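Zasteo Opens Its Workshop Doors to the Neighbors
10/3/24

There was a line down the front steps well before the doors opened at Zasteo, where the small robotics team held its open day for families, students and anyone who had ever walked past and wondered what went on inside.

Houshang Salehi, who started the workshop with his sister Pouran, greeted people at the door and then, being a talker, kept right on greeting them all the way to the back room. Visitors went through in groups of 20, and most groups ran well over their 30 minutes (the questions just kept coming!).

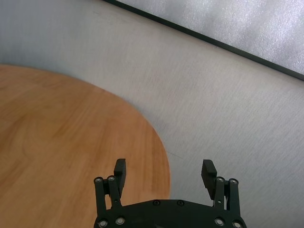

The children wanted to know how strong the grippers are, and whether one could hold an egg. Their parents mostly asked about jobs and prices. Pouran Salehi took all of it in good humor — she taught middle school science before joining her brother, and it shows.

"People expect something fast and flashy," she said. "Then they see how much patience goes into picking up one little thing, and they pull up a chair."

The Nikzad bakery sent over trays of almond cookies, which were gone by lunchtime. A donation jar by the coat rack brought in $1000 for the Vumar library's after-school robotics club.

Zasteo plans to hold another open day in June, with longer visits and, Houshang promised, a good many more cookies.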